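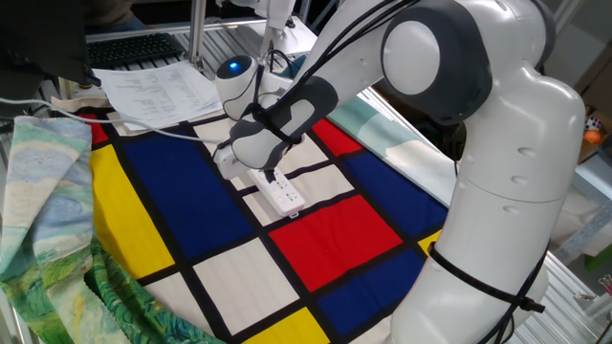 Andor Csizmadia
Student, build lead and owner of the tablecloth

Project Sorko: plugging things in, the hard way

Our goal was to have an arm in the shared workshop put a plug into a power strip. A toddler can do this, which is why we have outlet covers. We gave ourselves 3 weeks in February and used 4.

Nadiia Levchenko wrote the motion code and Piret Kļaviņa handled the gripper settings. I argued for the loud grid cloth – the lines help when you need to put the strip back where it was.

The first 18 tries mostly taught us what a near miss sounds like. A plug held slightly crooked will push the whole strip across the table with great confidence. Nadiia split the approach into 2 moves: stop above the socket, then go straight down slowly.
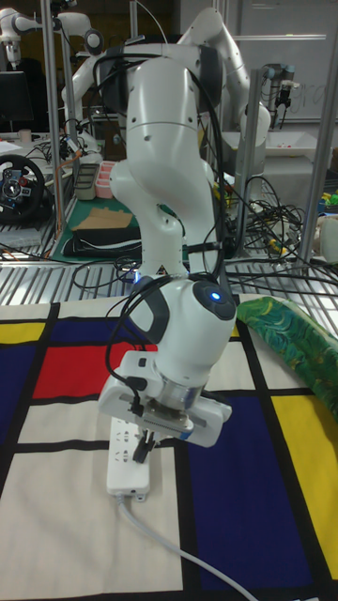 Figure 2. Plug in the strip, fingers still on either side of it.

We kept to the top socket for the later runs. The others were on the plan, and they remain on the plan.
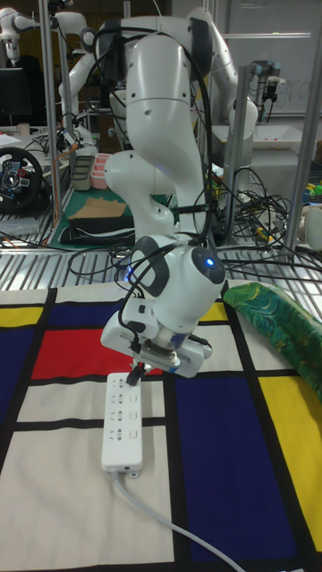 What we would change

Clamp the strip. Mārtiņš Jaunzems suggested this in week one and has been very polite about it.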